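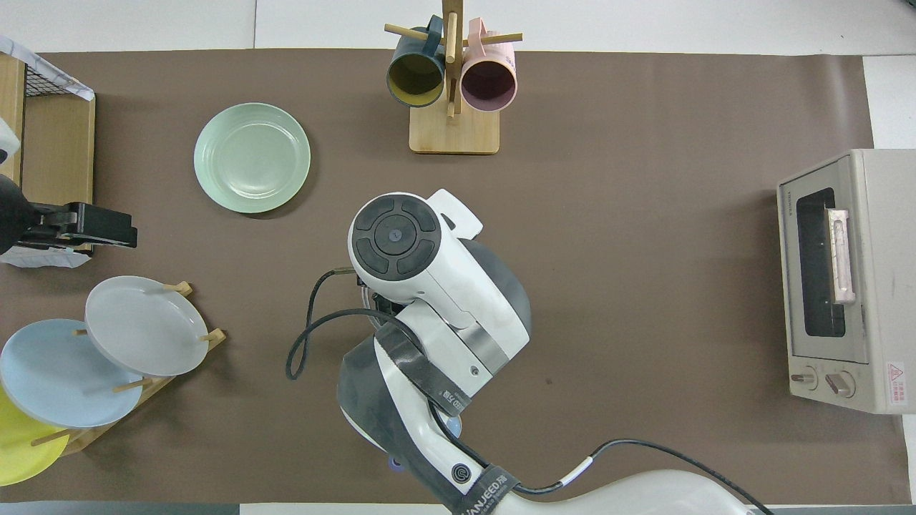 The wrist cable loop, with mugs, a plate and the toaster oven on the mat.

Cable checks and re-zeroing on the Garnemia bench

Eimear Ó Conaill asked me to write this up before I go on leave, so it's in the order I do things and not the order in the manual. Set aside a morning the first time. I can get through it before my coffee's cold now, but I've had plenty of practice (and I drink it slowly).

What you'll need

A soft cloth, a set of metric hex keys, a torch, spare hook-and-loop straps, a ruler and the logbook. The straps live in the drawer marked Vastitz, for historical reasons.

1. Park and power down

Send both arms to park from the console and wait for the motion light on the console to go out. Then press the stop button and leave it pressed. If a gripper is holding something, open it first, with your other hand under whatever it's holding! I lost a good saucer that way last October.

2. Check the cables

Start at the wrist and work back. The loop at the wrist has to be long enough that the joint can go all the way round without tugging, but not so long that it sweeps the crockery off the mat. I aim for 80 mm of slack at the tightest pose. Run your fingers along the whole length and feel for flat spots or nicks, then look at the connector with the torch. If you find a nick, stop there and put a new cable on. Please don't tape it. I've taped it, and I ended up doing the job twice.

Straps should be snug enough that they don't slide but loose enough to get a fingertip under. When one goes fluffy, bin it.

3. Clean the grippers

Wipe the fingers with a damp cloth, then a dry one. Glass lids and glazed mugs are the things that show up a greasy finger pad first, so if grasps have been getting slippery, do this before you go anywhere near the force settings. We swap pads after up to 1000 grasps. Bríd Hayes keeps the count in the logbook, so ask her if you can't read her sevens.
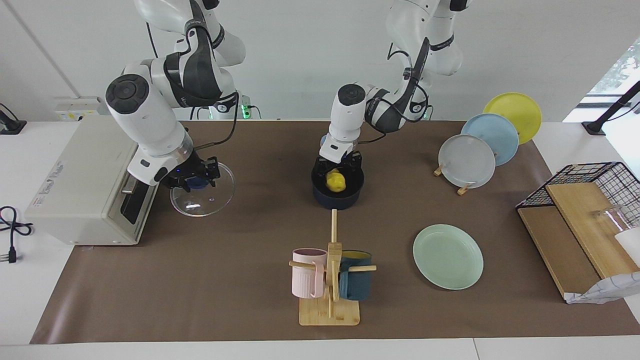
4. Square up the mat

Everything on the bench is placed relative to the mat, so if the mat has crept, all your saved positions are off by the same amount and you'll spend ages blaming the arms. Line its front edge up parallel with the front of the table, press the corners flat, and put the rack and the mug tree back on their marks.

5. Re-zero

Release the stop, bring up one arm at a time and run the zero routine at low speed. Keep a hand near the button the whole way through. Cathal Noonan likes to do both arms together, and he's welcome to, but he wrote the routine and I didn't.

If an arm stops with code 91, it's nearly always the wrist connector. Power down again, push it home until it clicks, and start this step over.

6. Dry run

Do 4 slow passes with the bench dressed but the grippers left open, and watch the cables the whole time. Anything that rubs now will be worn through in a month. Happy with it? Set the speed back to normal, write the strap and pad changes in the logbook, and sign it.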